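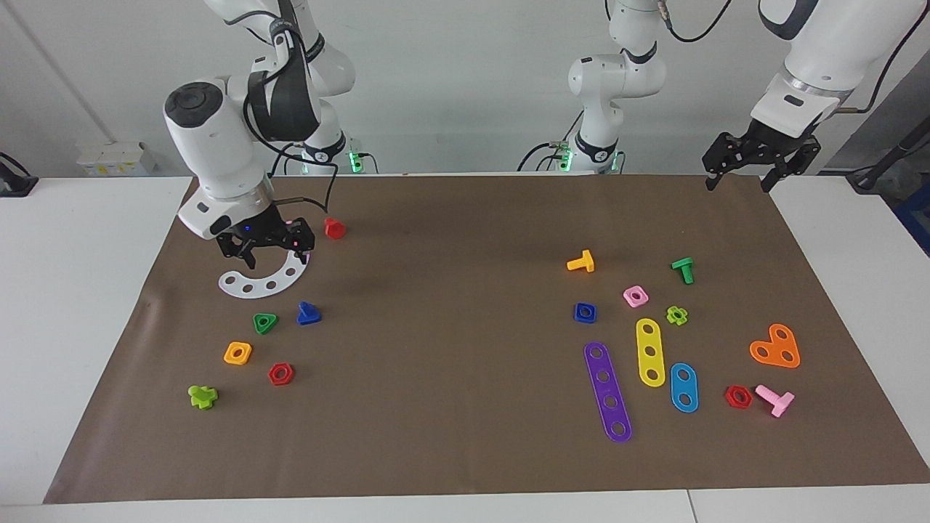 White curved plate, red hexagonal bolt, and a good part of the rest on the brown mat.

4 July 2022

What a day for bolts! I have wanted a proper look at the construction set ever since Nilmini carried the tub up from the storeroom, and I love it even more than I thought I would. All those shapes! I was expecting the usual hexagons, and there are triangles and squares and a lime-green bolt shaped like a flower. There's a nut in the same flower shape, and I got silly about that one and went to fetch Iresha.

The curved white plate is my favorite of the plates. It has a row of round holes along it, so you could run bolts through and have a rainbow, or a smile, or half a wheel (Iresha says bridge, of course, she always says bridge). I want two of them. I wrote to Lakmal at Trulstead to ask if they sell the plates on their own, and I'm hoping for an answer before August.

Things I want to remember: the pink square nut and the dark blue one look wonderful side by side. The red hexagonal bolt stands up very nicely. The yellow T-shaped bolt is going to be somebody's airplane, I would bet money on it.
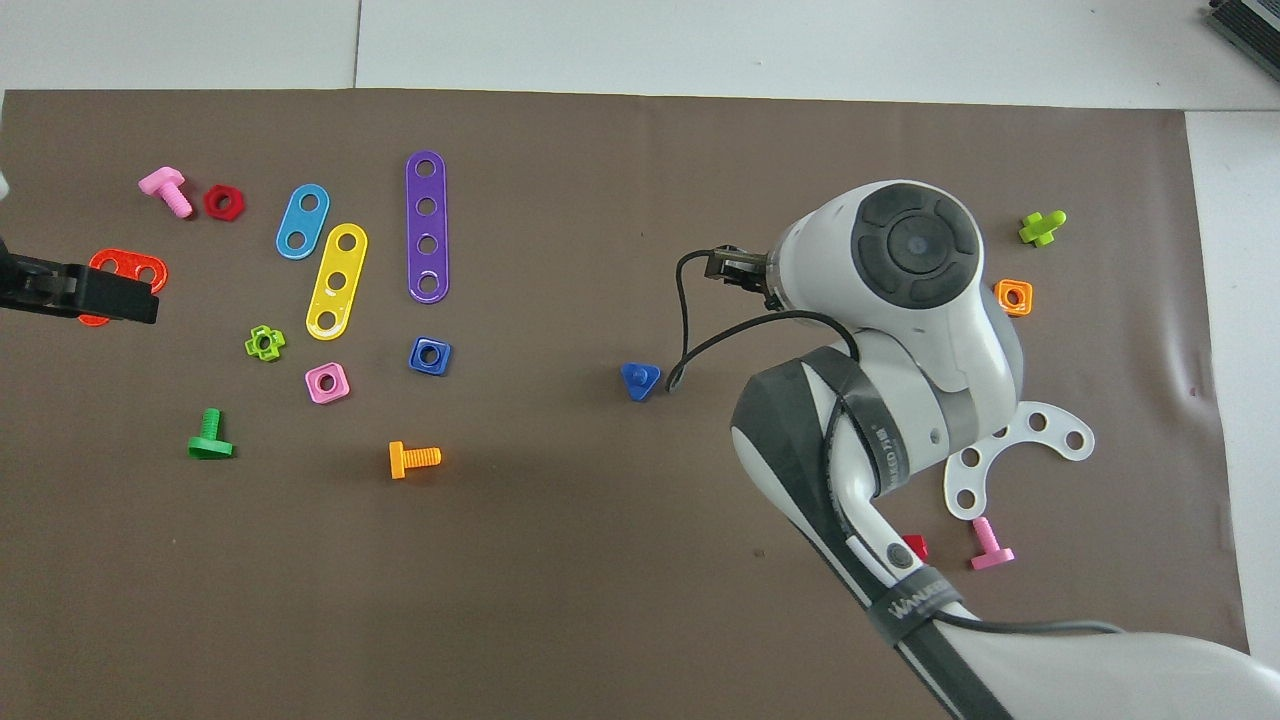
Strips, nuts and bolts together. Purple is the long one, with four holes.

And the strips! Light blue with two holes, yellow with three, purple with four. I'd like to do a whole morning with just those — lay them out by length, then let the children find which ones make a triangle. Sewwandi thinks six-year-olds will get there in five minutes and want the bolts straight away, and she's probably right, so I'll keep the bolts close by. The red-orange plate can come out with them.

I still can't decide how to store everything. By color looks gorgeous in the trays, but by shape is kinder to anyone hunting for a nut to go with a triangular bolt. Yu-na votes for one big heap, because digging is half the fun. I keep changing my mind and I've already relabeled the trays once. Shape, I think. Shape for now.

Also need: lids for the trays, a second tub, more of the brown paper. Ask Nilmini for the storeroom key again. My fingers smell of plastic and I have been drawing flower-shaped nuts in the margins all evening.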